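Odovon Handheld Gripper Pair, with Good Practice Set
Product no. 2064

Overview
Specifications
Good practice
Spare parts
Contact

The Odovon pair is a set of two hand-held grippers for people who record manual tasks so that a robot arm can later learn from them. The operator holds one gripper in each hand and does the work directly, without a remote console. Each gripper carries a marker cube, and the position of the gripper is calculated from the printed patterns on it.

This page also contains our working rules. Customers asked us many times to put them together with the product, so that a new operator reads both before the first shift. The rules were written by Domnica Dobre and checked by Siiri Halonen, who is responsible for operator safety in our company. They do not replace the risk assessment at your own site.

What is in the package
One left gripper and one right gripper
2 marker cubes, already mounted
Fingertip set, long
Calibration card
Printed copy of the good practice rules

Specifications
Weight of one gripper: 700 g
Maximum opening of the fingers: 100 mm
Cleaning: dry cloth, no solvent on the marker faces

Good practice: before the session
Put the object container on a stable table at hip height. The operator should reach the bottom of it without lifting the shoulders. Keep space on both sides of the container for the elbows.

Check both marker cubes. A scratched or greasy face must be changed before recording, also when the software still accepts it. Reflections are the most common cause of lost tracking in our support cases, so a matte table is better than a glossy one.

Take off watches and rings. Long sleeves must be rolled up or closed at the wrist. If the operator wears equipment on the body, a second person checks the straps and walks one time around the operator to see that no cable can catch on the table.

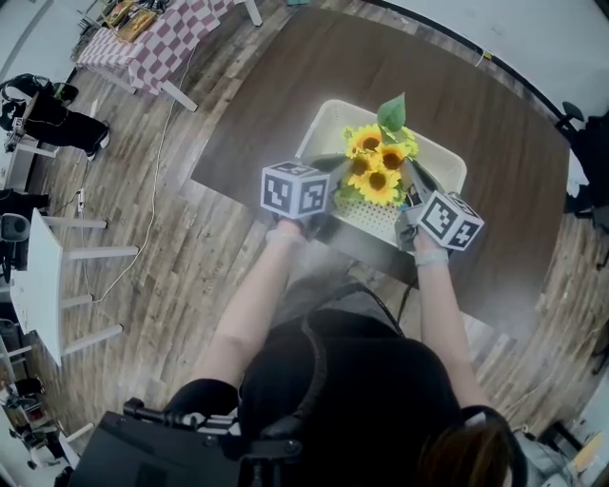 Light and flexible objects need more patience than hard ones. For flowers, fabric or thin packaging, close the fingers slowly and hold the object by its strongest part. We recommend to keep both cubes turned so that at least one face of each can be read by the camera during the full movement. When the two grippers work close together, one cube can easily hide the other.

Good practice: during the session
The operator decides when to stop. The person at the computer may ask for a pause but may not ask the operator to continue.
Change operators before the hands are tired. Write the change in the session log.
If an object falls on the floor, end the recording first and pick it up after.
Do not correct a bad grasp by using the bare fingers. Mark the recording as failed and keep it, many teams can use it later.
Cables on the floor should go along the wall where possible. Where they must cross a walking path, cover them.

Good practice: after the session
Open the fingers fully and store the grippers with the cubes facing up. The calibration must be repeated if a gripper was dropped, even from a small height.

Spare parts
Marker cube, single
Fingertip set, long
Fingertip set, short (not for objects with sharp edges)
Stendiris storage case for one pair

Contact
Orders and delivery: Tapio Miettinen
Questions about the rules, or a translation for your operators: Domnica Dobre
The next revision of the rules is planned for June. Customers with a registered pair receive it by e-mail.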